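Kofferpacken, Teil drei: was die Handgelenkkamera bringt

Im letzten Beitrag hatte ich geschrieben, dass die Policy beim Packen vor allem an den Textilien scheitert. Das stimmt so nicht mehr ganz. Ich habe im November die Auswertung neu gemacht, diesmal nach Teilaufgaben getrennt, und dabei ein paar Dinge gefunden, die ich vorher übersehen hatte.

Zum Aufbau nur kurz: zwei Arme auf einer gemeinsamen Schiene, je eine kleine Kamera am Greifer, dazu eine feste Kamera mit Blick auf die ganze Zelle. Trainiert wird mit Imitation Learning auf 349 teleoperierten Durchläufen. Das Framework ist weiterhin Grililix, die Aufzeichnung läuft über Plirkico. Verglichen habe ich zwei Varianten, einmal mit allen Kameras und einmal nur mit der festen.
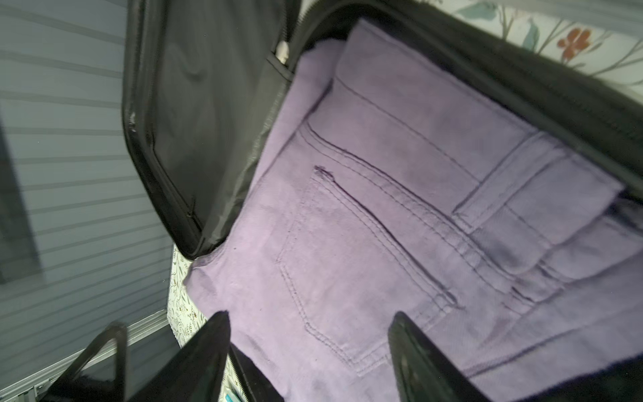 Bei Kleidung, die schon im Koffer liegt, ist der Unterschied am größten. Die Policy soll eine Kante finden, greifen und nachziehen, ohne die Lage darunter mitzunehmen. Mit der festen Kamera allein greift sie oft zu tief und zieht zwei Teile auf einmal. Mit Handgelenkkamera kommt das noch vor, aber deutlich seltener. Ich vermute, dass Nähte und Säume als Orientierung dienen, kann das aber nicht belegen. Die Attention-Karten, die ich mir angesehen habe, waren dafür zu unruhig.

Von 141 Testläufen habe ich 40 von Hand nachgesehen, der Rest lief durch das automatische Label. Die Labels waren beim Greifen brauchbar, beim Schließen des Deckels nicht. Ein Koffer, dessen Deckel nur aufliegt, zählt dort als geschlossen. Das muss ich noch ändern, und bis dahin nenne ich für diesen Teil keine Quote.

Länger beschäftigt hat mich das Ausrichten des geschlossenen Koffers. Eine Hartschale bietet zwei parallelen Fingern wenig zum Fassen, und der Griff liegt je nach Drehung auf der falschen Seite. Die Variante ohne Handgelenkkameras war hier kaum schlechter. Die Lage des Koffers ist von außen gut zu erkennen, und aus der Nähe sieht man fast nur Schale. Schwierig bleibt, dass beide Arme gleichzeitig ansetzen müssen - schiebt einer zu früh, dreht sich der Koffer weg. 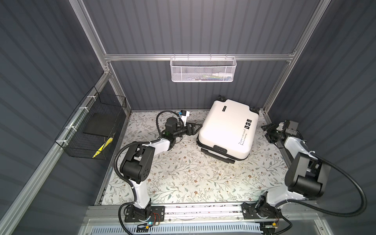 Elibariki Kirui meint dazu, ich solle die Arme für diesen Schritt gar nicht gemeinsam vorhersagen lassen, sondern einen führen und den anderen über die Kraft folgen lassen. Die Demonstrationen seien an der Stelle ohnehin uneinheitlich, mal fange links an, mal rechts, und die Policy mittle das vermutlich.

Den zweiten Punkt habe ich nachgeprüft, er trifft zu. Als Nächstes sortiere ich die Durchläufe nach dem führenden Arm und trainiere noch einmal mit 2.000 Schritten Feintuning auf der einheitlichen Hälfte. Die Kraftregelung kommt danach.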